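How Families Remember Names: A Student Project on Naming and Handed-Down Stories
Anju Tomar
Submitted 2023-03-30

Why I picked this

My grandmother has told me at least four different stories about where my name comes from, and I love all of them. In one she read it in a magazine. In another it belonged to a girl she shared a desk with at school. When our class was asked to choose a topic for the oral history unit, I knew right away that I wanted to find out whether other families were as unreliable and as wonderful as mine!

My main question was simple: when a family tells the story of how a child was named, how much does the story change depending on who tells it? My second question came up along the way, and it ended up being the more exciting one. Do people remember the reason for a name better when it has a meaning they can say out loud in a word or two?

How I collected the stories

I wrote a one-page survey and sent it to families at my school and at the Brotis community center. I got 205 answers back, which was far more than I had hoped for. From those I chose 19 families for longer interviews. In each family I talked to two people separately, usually a parent and a grandparent, and I asked both of them the same opening question: "Can you tell me how this name was chosen?" After that I mostly tried to keep quiet and listen, which is harder than it sounds.

I did most of the interviews in December, in people's homes or over the phone. I typed them all up myself, and my notes came to 1111 lines by the time I was done.
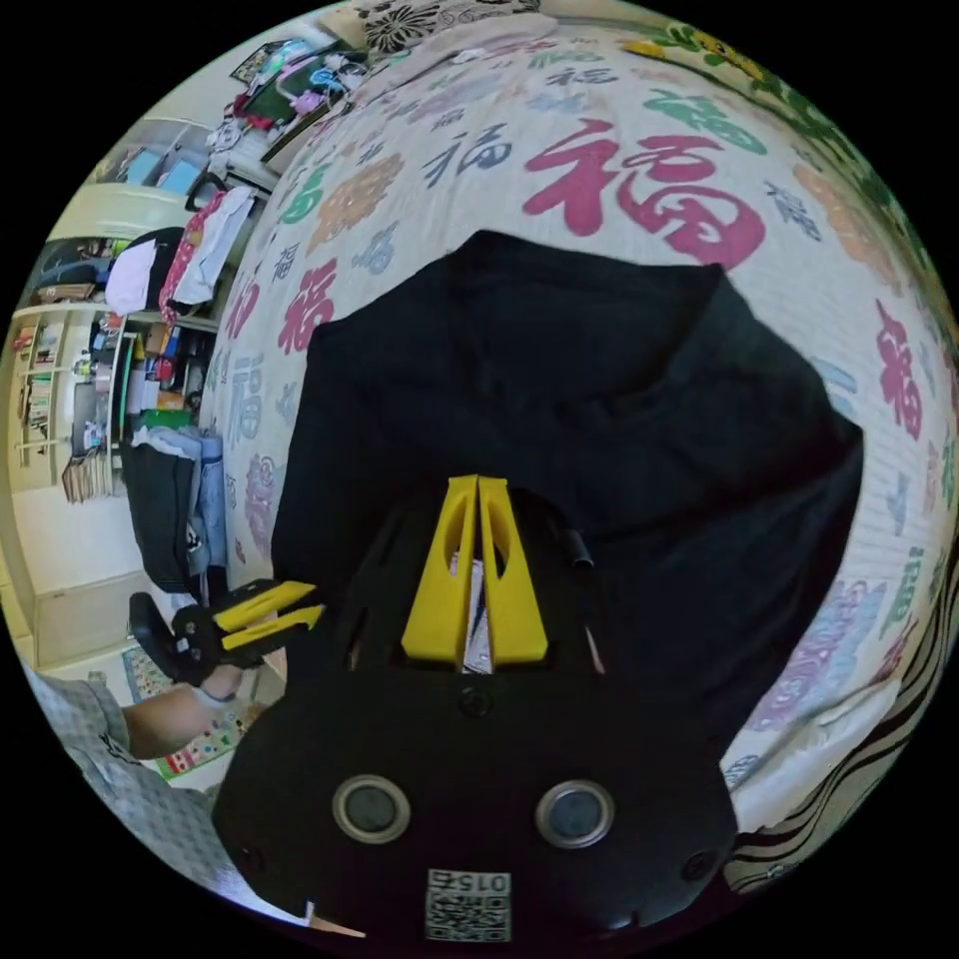

Yellow fingers on a black hand-held gripper.

What I found

In most of the 19 families, the two versions did not match. Sometimes the difference was small, like which aunt first suggested the name. Sometimes it was huge. In the Bhardwaj family, the father said the name came from a favorite teacher, and the grandmother said it came to her while she was waiting for a train and that she had told everyone on the platform. They have lived in the same house for years and had never compared notes. I played both recordings back to them (with permission) and we ended up talking for another hour.

The people who tell the story often give themselves a bigger part in it. I expected that a little, but I didn't expect how warm it would feel to listen to. Grandparents especially put in weather, food and what people were wearing. Parents tended to give dates and reasons.

On my second question, the pattern was clearer. Families whose names had a short meaning, such as "light" or "river," agreed with each other much more often. The meaning works like a hook. Everything around it can drift, but the one word stays put. Names chosen for their sound, or taken from a relative, had looser stories with more versions.

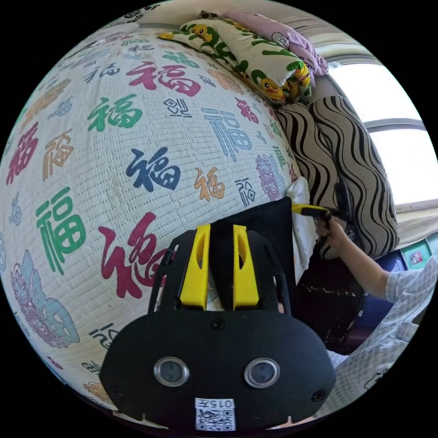

I also asked whether anyone had a name that came close to being something else. Almost everyone did, and these were the best answers in the whole survey. One boy was nearly named Skallau, after the town where his parents met. His mother still thinks it would have suited him. Another family kept a list of rejected names on the inside of a cookbook cover and let me copy it down – it had a coffee stain over the one they finally chose.

What I would do differently

I would talk to three people per family. With two, I could see that the stories were different, but I had no way to tell which parts were shared more widely. I would also ask the children themselves, even the small ones. The Kisumura twins listened in on their mother's interview and corrected her twice, and I wish I had written a set of questions just for them.

My survey was only in English, and that surely left some people out. A few families filled it in with help from an older child, so I may have been reading the child's version without knowing it.

Next steps

I want to go back to the same families in a few years and ask again, without showing them what they said the first time. My guess is that the short meanings will still be there and that some of the aunts will have changed. My grandmother has already offered to go first, and she says she has remembered a fifth story.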